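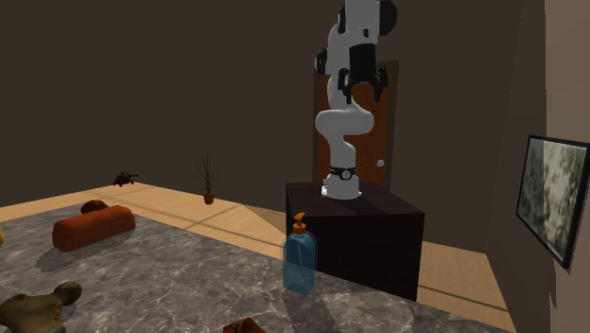
Budget season, so here is a thread on what it costs to buy one robot arm. I run a small team at Silledmont. We have been buying one robot arm since May.

**1/** The arm is the cheap part. I don't mean it's cheap. I mean that by the time you finish the spreadsheet, the arm is one line and it sits there looking reasonable while everything under it misbehaves.

**2/** Line two is the thing it stands on. Our first draft had the arm bolted to "existing table." Existing table wobbles when you set down a coffee. So now there's a pedestal, and the pedestal has a quote, and the quote has a delivery charge bigger than my first car payment.

**3/** Line three, gripper. Two fingers, opens, closes. Jonovix sells one. Coppens sells one. They look like siblings. One comes with the cable and one comes with a PDF telling you which cable to buy.

**4/** I asked both how long spare fingers take to arrive. Coppens said 8 days. Jonovix said "typically in stock," and if you've bought equipment before you can hear the violin.

**5/** We're planning the whole thing in simulation before we sign. I fought this. It felt like playing house. Then we moved the pedestal a little farther from the counter on screen, for free, and the far corner was suddenly out of reach. On a real floor that's drilled holes and a phone call.

**6/** Sim time is also a budget line, by the way. Finance asked why we need to pay someone to "make a picture of the robot." I said it moves. They asked if it could move for less.

**7/** The first task is dull on purpose: pick things up off a countertop and put them somewhere else. Pump bottle, lumpy things, long things, small things near the edge. If your demo task is exciting, your demo task is hiding something from you.

**8/** The pump bottle has cost us more meeting time than the arm. Do you grab the body or go under the nozzle? If the body, how wide do the fingers open? That one answer knocked a model off the shortlist, and it was the model I liked.

**9/** Tip: write the object list BEFORE you ask for quotes. We did it after. Sustberg had already sent us a lovely proposal for a vacuum cup, and a vacuum cup has opinions about anything bumpy.

**10/** Things missing from my first spreadsheet:

- floor anchors
- an electrician
- the safety review
- a second gripper for when the first one meets the counter
- training
- the training again, when the person we trained changes jobs

**11/** Ah yes, the service contract. You can get 49 months or 60 months. I asked why 49. There was a long pause on the line and then they said they'd get back to me. They have not gotten back to me.

**12/** We took the 60. Per month it's less, and I would like to be doing something else with my life by the time it runs out.

**13/** On leasing: I ran it both ways. If you're sure of the task, buy. If the task description still has the word "various" in it, lease. Ours said "various" in 4 places, so I took it out of 3 and we had an argument about the last one.

**14/** Cameras! Somebody always forgets cameras. Me, in this case. Put in a line for them, put in a line for the mounts, and put in a line for lights, or you'll be picking the afternoon shadows up off the counter along with everything else.

**15/** Where we are now: arm chosen, pedestal approved, gripper down to two, bottle unresolved. The request goes up at 9 tomorrow morning. I've rounded nothing down.

**16/** Several people asking for the spreadsheet. I'll post a clean copy once I've taken out the comments column. It has some remarks about the vacuum cup in it.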